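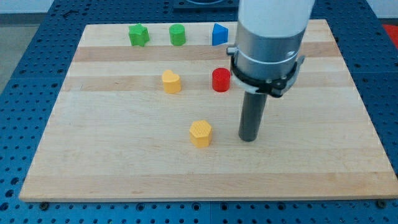
My mother-in-law moved in with us in March, and she brought with her eleven boxes of recipes. I had been warned about the boxes (my husband used the word "archive," with a look on his face) but I don't think I understood until they were stacked up in our hallway and I had to turn sideways to get to the bathroom.

So I've been typing them up, a little every evening after supper. I'm up to 148 so far, and I'm still in the second box, so you can do the math on how long I'll be at this. I love it more than I expected to! Some are clipped from newspapers, some are on the backs of envelopes, and one very good plum cake is written on a receipt from the Skonska bakery, which closed long before I ever came to town but which people here still bring up as though you could walk over and get a roll.

The hard part is the measurements. She and her sisters all cooked by feel, and they wrote things down only to jog their own memories. "Flour, enough." "Butter like last time." There's a cabbage dish that says to bake it "until Konrad comes home," and Konrad turned out to be Konrad Zaugg, who rented the upstairs room and worked the early shift at the mill. She thinks he got in a little after three. She has no idea what time the dish went into the oven. I've written down an hour and ten minutes and we'll see how that goes.

What I do now is sit her down with a cup of tea and cook the thing in front of her, and she tells me when to stop pouring. Then I weigh what's left in the bag and subtract. It's slow, and she gets distracted and starts telling me about somebody's wedding, and then I've poured too much and we have dumplings like golf balls. We ate them anyway, with a lot of gravy.

The plum cake I can give you, since we've made it four times now. Cream a stick and a half of butter with a cup of sugar, beat in three eggs one at a time, then fold in 400 grams of flour (she does use grams for this one, don't ask me why) with two teaspoons of baking powder and a good pinch of salt. Loosen it with half a cup of milk. Spread it in a buttered 9 by 13 pan, press in as many halved plums as will fit, cut side up, and shake cinnamon sugar over the whole thing. It takes about 45 minutes at 350.

Tobias Bellamy from down the road, who has the plum trees, wrote to ask whether frozen plums will do. They will, but let them thaw and drain first or the middle stays gluey. I'd also give it another five minutes or so.

Next up is a walnut roll from her aunt in Tadgate, two pages long, with the second page stuck to a church bulletin. I've been working at it with a butter knife and I've gotten as far as the filling.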